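Protokoll unseres Treffens im Juni: Tombolatisch, Tischdecken und die leidige Körbchenfrage 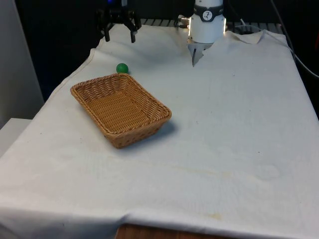 Arbeitskreis Feste & Dekoration, Nachbarschaftsverein Fustthorpe

412 Mal gelesen · 6 Kommentare · 10 Mal geteilt

Protokoll: Rami Khalaf
Beginn: 19:10 Uhr, Ende: kurz nach neun (geplant war acht, ich weiß)

So, ihr Lieben, ich hab diesmal wieder mitgeschrieben und versuche, alles so wiederzugeben, wie es bei mir angekommen ist. Wenn ich jemanden falsch verstanden habe, bitte einfach unten kommentieren, dann bessere ich nach. Das letzte Protokoll wurde ohne Änderungen angenommen, bis auf den Tippfehler bei den Getränken (es waren natürlich Kisten und keine Kisten-Kisten, danke für den Hinweis).

1. Die weiße Decke

Die große helle Decke lag schon auf dem Tisch, als wir zu diesem Punkt kamen, und ich muss sagen: Mir gefällt sie! Sie reicht vorne und an der Seite über die Kante, ist aber ordentlich zerknittert und schlägt hinten richtige Falten. Darüber haben wir dann erstaunlich lange geredet. Die einen wollen sie vor dem Fest bügeln, die anderen finden, dass man das draußen nach fünf Minuten sowieso nicht mehr sieht. Ich war bei den anderen, wurde aber überstimmt. Sie wird also gebügelt, und zwar am Abend vorher, und danach bitte gerollt und nicht wieder zusammengelegt!

Unten schaut vorne noch ein Streifen vom Holz heraus. Mich stört das gar nicht, das warme Braun sieht neben dem Weiß sogar ganz hübsch aus. Es kam trotzdem der Wunsch, die Decke auf der Vorderseite ein Stück weiter herunterzuziehen, damit man die Kartons unter dem Tisch nicht sieht. Machen wir beim Aufbau, das muss man vor Ort ausprobieren. Klammern bringe ich mit, wir haben letztes Jahr alle gesehen, was ein bisschen Wind anrichten kann.

2. Der Korb für die Lose

Zur Wahl standen der geflochtene Korb und die Plastikschüssel aus dem Vorjahr. Der Korb hat gewonnen, ohne Gegenstimme, und ich freu mich! Er ist flach, rechteckig, honigfarben, mit schrägen Seiten und einem schönen dicken Rand, da kommt man mit der Hand bequem hinein, auch die Kleinen. Leicht schräg hingestellt macht er auf dem weißen Stoff richtig was her, viel besser als stur parallel zur Tischkante. Das habe ich ausdrücklich ins Protokoll aufnehmen sollen, also bitte: Der Korb steht schräg.

Offen war, ob 400 Lose auf einmal hineinpassen. Ich glaube nicht daran, jedenfalls nicht, wenn man noch mischen will. Wir haben uns darauf geeinigt, in zwei Runden nachzufüllen, und der Rest bleibt solange in der Blechdose von Pappas (die mit dem klemmenden Deckel, bitte vorsichtig aufmachen). Eine Einlage aus Stoff kommt nicht hinein, das Geflecht ist eng genug, und man soll es ja auch sehen.

Kurze Zwischenfrage war noch, ob wir einen zweiten Korb in derselben Art brauchen, für die Trostpreise. Bei Bokus am Markt soll es ähnliche geben. Ich gehe vorbei und frage nach dem Preis, gekauft wird erst, wenn alle zugestimmt haben.

3. Der grüne Ball

Jetzt wird's wichtig. Der kleine grüne Ball, so groß wie ein Tischtennisball, soll der Joker werden: Wer ihn aus dem Korb zieht, darf sich einen der Hauptpreise aussuchen. Auf dem Tisch lag er gleich hinter dem Korb, und auf dem weißen Stoff leuchtet er wirklich schön. Alle fanden die Idee gut, nur hatte ich einen Einwand, den ich hier gern noch mal ausführe. Man spürt den Ball doch sofort zwischen den Papierlosen! Wer mit der Hand einmal durchrührt, hat ihn.

Es gab dann mehrere Vorschläge hin und her (Augen verbinden, Handschuhe anziehen, den Ball ganz unten verstecken, noch mehr Bälle dazulegen), und am Ende haben wir uns für etwas Einfacheres entschieden. Der Ball bleibt neben dem Korb liegen, gut sichtbar, und im Korb steckt ein Los mit einem grünen Punkt. Wer das Los hat, bekommt den Ball in die Hand und geht damit zum Preistisch. Das ist ein bisschen feierlich und die Kinder lieben so was. Den Punkt male ich selbst drauf.

Damit er nicht wegrollt, legen wir ihn in eine kleine Falte der Decke. Ja, das widerspricht dem Bügeln, das habe ich auch angemerkt!

4. Preise

Brirulell hat zugesagt und stiftet 10 Gläser Marmelade, Sorten noch unbekannt. Dazu kommen die Bücher, die schon im Schrank stehen, und die Gutscheine für den Frühstückstisch. Insgesamt haben wir damit nearly genug, es fehlen noch ein paar Kleinigkeiten für Kinder unter 6. Wer etwas übrig hat, bringt es bitte zum nächsten Treffen mit, sauber und vollständig. Puzzles nur, wenn wirklich kein Teil fehlt, da bin ich streng geworden.

5. Aufbau und Abbau

Der Tisch kommt wieder unter das Vordach, mit der langen Seite zum Hof. Aufgebaut wird ab 10 Uhr, zuerst Tisch und Decke, dann der Korb, die Preise ganz zum Schluss. Beim Abbau bitte die Decke ausschütteln, bevor sie in die Tasche wandert! Ich hatte noch im Winter Krümel vom letzten Fest im Kofferraum.

6. Verschiedenes

Die Kaffeekanne ist wieder da. Der Schlüssel zum Schrank hängt jetzt links neben der Tür und bleibt dort auch. Für das Schild am Tombolatisch suchen wir noch jemanden mit schöner Schrift, meine ist es nachweislich nicht.

Offen bis zum nächsten Mal: Preis für den zweiten Korb (ich), Lose falten (alle, die Zeit haben), Bügeln (Freiwillige bitte unten eintragen).

6 Kommentare · 10 Mal geteilt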